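Liveck Opens Sign-Up for Bedroom Clear-Out Program

Liveck, the home organizing service based in Espiritu, will open sign-up in February for a program that helps families clear small clutter out of bedrooms. The program has 125 places and runs through the spring.

Each household gets two home visits and a printed sorting guide. The first visit covers the bed and the floor around it. The second covers drawers and shelves. Visits start at 9 a.m. and last three hours.

Liveck tested the method last fall in 100 homes in Espiritu and the neighboring town of Gorkora. Organizers asked each family to put everything loose onto the bed before deciding what to keep. Families said it was easier to make choices with everything at the same height and in good light.

"Most of what ends up on the bed is small," the company said in a statement. "It is socks, wrappers, hair things and whatever came home in a coat pocket. Our organizers sort the small things first and leave the closet for another day."

The guide uses four groups: wash, throw away, put back and ask. The last group is for items whose owner is not in the room. Liveck advises keeping a lined basket within arm's reach of the bed and working from one side to the other.

Small items on a flowered bed cover during sorting:
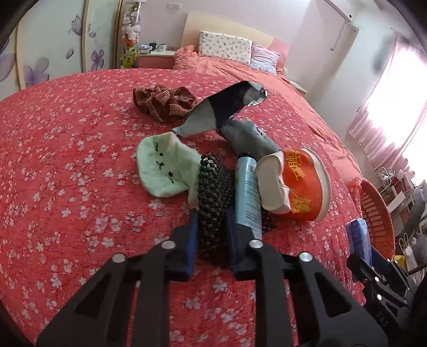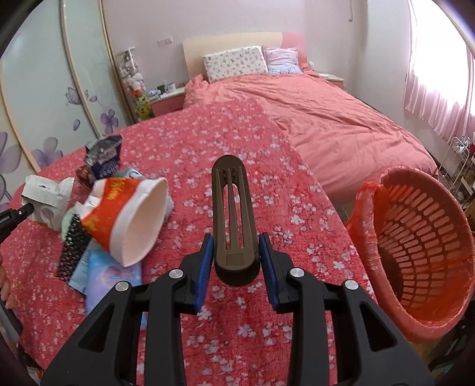 The price is the same for apartments and houses. Households that finish both visits can book a follow-up in the fall at half the regular rate. Children are welcome to take part, and the guide has a page for them to fill in.

Liveck has also printed 2,000 copies of the guide for people who want to do the work on their own. They will be free at the Wundix storage shop in Gorkora while supplies last - one per household, please.

Sign-up forms will be available at the Liveck office and at the Wundix front counter. Places are given in the order forms come in.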